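Notebook, April, bench 3

Glaze test, batch 824. Zsófia wants a celadon that does not look like hospital soap. So do I. Results so far: hospital soap.

Four tiles this time, same clay body, same bisque. Changed only the iron, in small steps, as Toivo keeps telling us to do and never does himself. Tiles 1 and 2 came out the same pale green, to the point that I checked the backs for numbers. Tile 3 has crawled off its own corner. Tile 4 is a decent color and full of pinholes, so naturally everyone likes tile 4.

Cone pack says the top shelf ran cooler than the bottom. The Kemppainen controller says both were perfect. I believe the cones.

Onni sieved the second bucket through the coarse mesh again. Have moved the coarse mesh to the high shelf, where only I can reach it and therefore will be blamed for it.

To do: longer hold at the top, slower cooling, repeat tile 4. Ask Trastgate if the new feldspar is the old feldspar in a nicer bag.
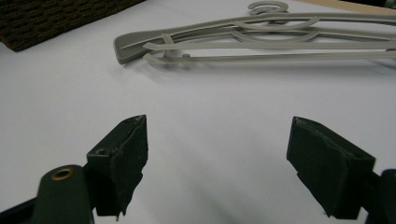

White tabletop, green on both sides.

Oona wants the kiln by 4:00 for her planters. Told her to bring her own shelves.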